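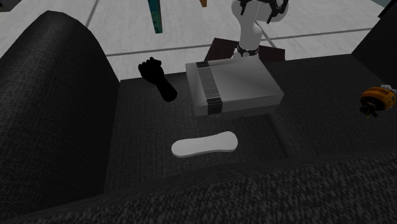

Percussion rifle marked "Predstead 54" — arsenal work or dealer's fantasy?

ysl_lau
Picked up a percussion rifle in August from the Badberg sale. Catalogue had it as "Predstead Arsenal, military trials, very rare". Lock is stamped PREDSTEAD with 54 underneath, and there's a small crown on the barrel flat that has been struck twice. Bore is clean enough, stock has an old repair at the wrist. I can't find an arsenal of that name in any of my books. Has anyone handled another?
Yen-ting

zarins_h
I've handled two, and neither came with a shred of paper. Both were sold as trials rifles and both had the lock stamp and nothing else. What does the 54 mean? The seller will say it's the year. It could as easily be a rack number. If it's a year, I'd want to see a matching date on the barrel, and I bet there isn't one.

ysl_lau
No date on the barrel, no. There's a 6 on the underside near the breech and the same 6 inside the lock plate.

zarins_h
So the lock and barrel were fitted to each other by somebody. That's all a 6 tells you. Gunmakers' shops numbered parts too.

Pouran S
I'm a bit less gloomy than Heino. Predstead was a repair depot before it was anything else, at least according to the Clodon inventory, which lists 50 rifles sent there for conversion from flint. The inventory doesn't say they were stamped on return, but a depot stamp would be a normal thing to find on a converted lock. Yen-ting, is there any sign of filled screw holes where the pan and steel would have been?

zarins_h
The Clodon inventory again. It's a typed copy of a copy and the original hasn't been seen by anyone I've ever spoken to. I wouldn't hang a price on it.

Pouran S
I'm not hanging a price on it, I'm asking about screw holes.

ysl_lau
Two plugged holes, quite neat, just ahead of the hammer. You need to tilt it to see them. So a conversion, then?

yt_au
A conversion, yes. A Predstead conversion is another question. I bought a bare lock from old Yip's stock years ago with the same stamp, and the letters sit on top of the pitting. You can see the edges are sharp right down into the rust pits. Stamp went on long after the lock had been lying about in the damp. Put a glass on yours.

Sum-yee M
Careful with that test. If a lock was pitted before it was converted, and plenty were by then, a perfectly honest depot stamp would sit on top of pitting as well. It only tells you the order, it doesn't give you a date.

yt_au
Fair, but mine had pitting on the percussion hammer that matched the plate. That's later rust.

zarins_h
And the double-struck crown bothers me. Why strike a proof mark twice?

Sum-yee M
Because the first one went on badly? I've seen it on good pieces — it's hardly proof of faking.

ysl_lau
Had a look with an 8x glass. The P and R go over some light pitting, the rest of the name is on clean metal. Hammer is smooth. So I'm none the wiser.

zarins_h
Then it's a decent converted rifle with a name on it. I'd ask Badberg what they based "trials" on, in writing.

ysl_lau
Emailed them this morning. Will post if they reply.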